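16 September 2022

We are home again from Prikilwood, and my legs still don't believe it. I promised Kaj Toft that I would write something about the tournament before I forget the details, so I start with the travel, which was the hardest part.

It is 1,031 kilometres from our clubhouse to the fields at Prikilwood, and we drove it in two vans with 32 discs in one box that nobody wanted under their feet. Hywel Prosser drove the first van almost the whole way and did not let anyone else choose the music. We slept one night in Lund, in a motel beside the highway, and arrived with just enough time to tape our ankles.

Our first game was against Konlow. They are a tall team and they throw long from the first point, also into the wind. We had practised a zone defence since February, but only in the gym, and outside it is a different thing. We lost 15 to 8. I dropped two easy catches near the end zone, and I apologise again to Toshio Onishi, who threw both of them perfectly.
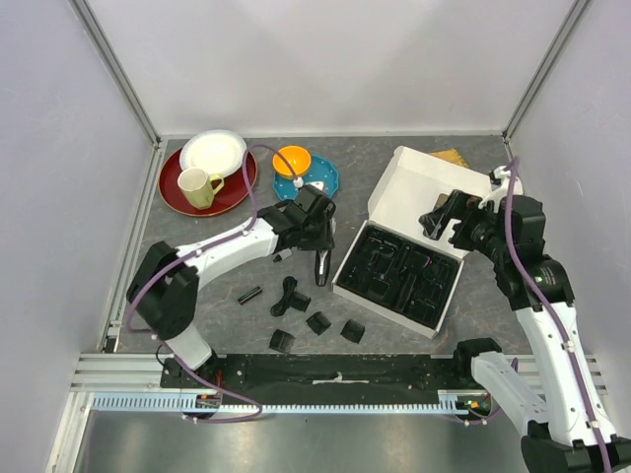 *Mug, plates and a little orange bowl on the table.*

The second game went much better. Hanne Ragnarsson moved to the centre of the cup and talked to us the whole time — left, left, stay, now! — and suddenly the other team had to throw over our heads. We took the half and kept the lead until the cap. I think it was the best defence we have played this year, and my favourite moment was a layout block from Hywel, with mud up to his collar.

In the evening there was a dinner for all the teams, about 400 people in one hall. Nanna Thoroddsen received the spirit prize from the captain of Vornotar and became so red that she forgot her speech. She said only "thank you, bring water tomorrow" and sat down.

We finished in the middle of the table, one place higher than last year. Practice starts again next week on the lower field. Please bring a light and a dark jersey, and whoever has my grey cleats — I would like them back.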